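Draten House: The Reading Room Tables

The reading room at Draten House reopened to members on 16 November 2022, following the renewal of its furniture.

Table tops

Pale wood with a long, wavy grain, drawing into closer, straighter lines towards one side. The surface is smooth, and it brightens where the light falls across it.

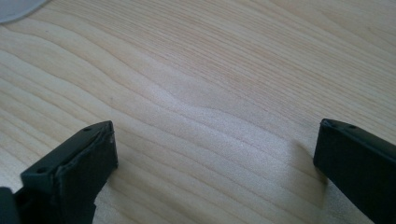 The tables were supplied by Netine. Members are asked to use the felt mats provided.

Bookings

Places may be reserved up to seven days in advance through Jomar Maglaya at the Pascual Street desk.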